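Bits from the bench: the table, the box and the green dice

I said in May that I'd get the corner bench fit to be seen, and I've finally got round to it. It's only a small page, two pictures and a fair bit of me nattering on, and I do like a nose around other people's tables myself. Click through for the larger versions if you're on a proper screen. My old gallery from the Zistbridge flat is still up as well, all 156 pictures of it, and I keep meaning to weed it (I won't).

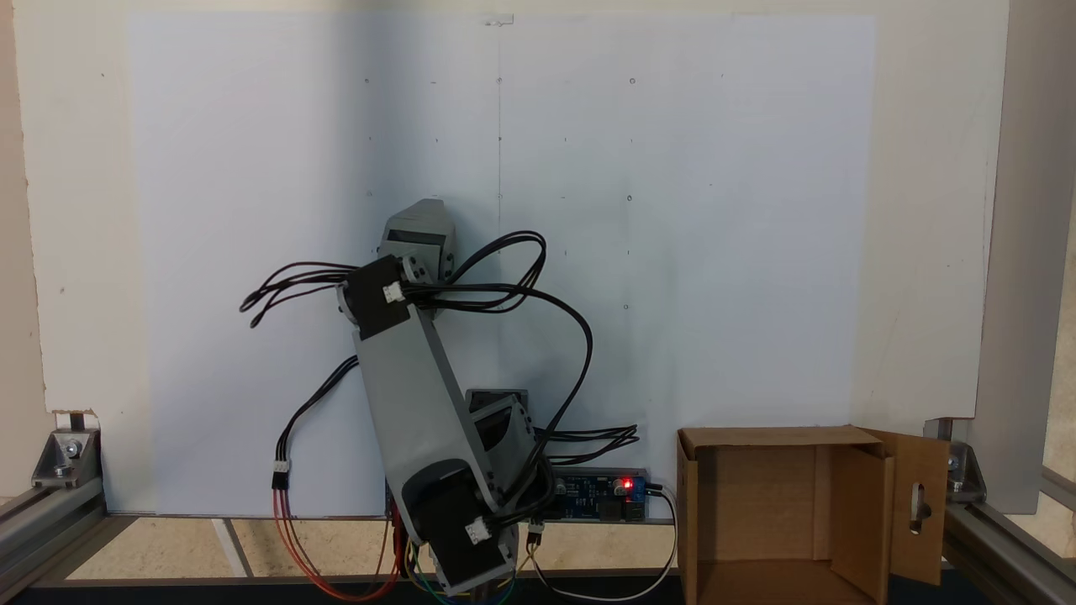 THE WHITE BOARD AND THE WIRING

I'm very fond of the board with its little dots and circles. There's a faint line down the middle too, and I find a centre line such a comfort when I'm setting anything out — my eye is hopeless and everything I place by guesswork drifts to the left.

The cables are another matter! Black ones looping out both sides of the arm, then yellow, green, blue and red down round the base, and the blue circuit board sitting next to it all. I've got a bag of 200 cable ties from Jutska in the drawer and big plans for them. My worry is that I'll tie everything up beautifully and then need to move one wire, so for now it stays wild. If anyone has a favourite kind of reusable tie, the soft sort you can undo, please tell me in the comments. Edska used to do a nice one in short lengths but I can't find it on their site any more.

While I'm on the subject, I do think coloured wires are worth having. I once did a whole project in plain black and spent an entire evening following one lead back with my finger, lost my place, made tea, and started again.

THE TABLE AND THE GREEN DICE

Dark blue behind, white paper on top, and I'm really pleased with how the two go together. The green dice shows up a treat against the paper, with its four facing front. It's a lovely chunky shape with rounded edges, and the pips are sunk in, which I always prefer to painted ones. The cardboard box is at the back with its flaps open, and you can spot the little red lights on the boards as well.
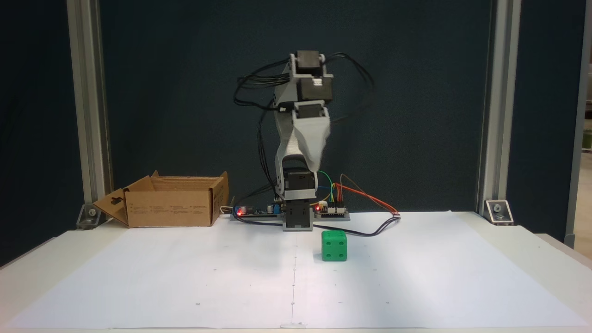

I've become a bit of a box person, I'm afraid. Small cardboard ones with a hanging slot are the best of the lot, as you can put them on a hook when the shelf fills up. I have 13 at the last tidy and most of them hold screws. The Tefera drawers I was saving for would be smarter, but they come in at more than I want to spend on somewhere to keep washers.

Next job is the shelf over the bench, then a better lamp. More pictures when that's done!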